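Workshop > Notebooks > Kitchen cell > Right arm

Wednesday, start 8:40

Right hand slipped again overnight on the bottle-to-fridge routine. The log shows the grip current falling off near the end of the carry, at cycle 1179. The left hand has run the same routine without a fault, so I am leaving the left side alone and working only on the right.

Checked before touching anything:

- Wrist bolts: all tight, paint marks still lined up.
- Finger pads: worn smooth on the index and middle. Thumb pad fine.
- Wrist cable: jacket good, but the tie at the forearm end had been pulled too short. With the wrist rolled all the way out there was no slack left at the connector.
- Hand firmware: same version as the left.

The cable is my first suspect. Pulling on it by hand with the wrist rolled out made the current reading jump. With the wrist at center I could pull as hard as I liked and the reading stayed flat.

Work done

1. Powered down at the wall and waited for the drives to discharge.

2. Cut the old tie, unplugged the connector and looked at the pins. One was a little dull. Cleaned all of them with contact spray and let it dry.

3. Set the new cable loop at 168 mm from the connector to the tie point. The old one was well under that. Rolled the wrist by hand through the full range and the loop stayed clear of the forearm bolts both ways.

4. Changed the index and middle pads for the Solberg soft ones from the drawer. They are a bit thicker than the Clotus pads we had on, so the close position needed to be taught again.

5. Powered up, homed the arm, ran the finger calibration. The first pass failed on the middle finger – pad not pushed fully onto the tip. Reseated it, second pass was fine.

6. Taught the grasp again on the tea bottles, fingers around the shoulder and palm coming down from the top, yellow cap first and green cap left standing on the table. Saved it as altillow_grasp_4. Please do not overwrite grasp 3, I want it for comparison.

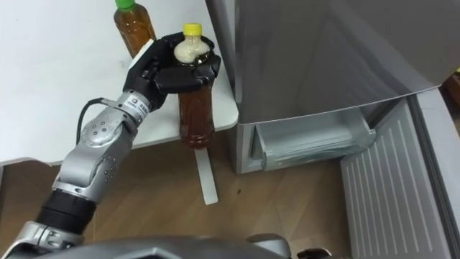
7. Ran the carry at low speed with the fridge door open, then at normal speed. Watched the current on the laptop the whole time. No dips at the wrist roll where it used to drop.

Results so far

Ran 200 cycles after lunch, no drops. One retry, when the bottle had been set back too close to the table edge and the planner refused the approach. I count that as a placement problem and have left the hand settings as they are.

The new pads grip harder than the old ones at the same setting, so I brought the closing force down one step. Will look at the pads again once they have bedded in.

Still open

- The Hasard spare cable came with the wrong connector on the hand end. Sent back, so we have no spare for the right wrist at the moment.
- Left arm still has the short tie. No fault there yet but it should get the same 168 mm loop before the next long run.
- Add "roll wrist fully out, check loop" to the weekly sheet.
- Overnight run starts at 18:00 with grasp 4. If it stops, leave the arm where it is and save the log before homing.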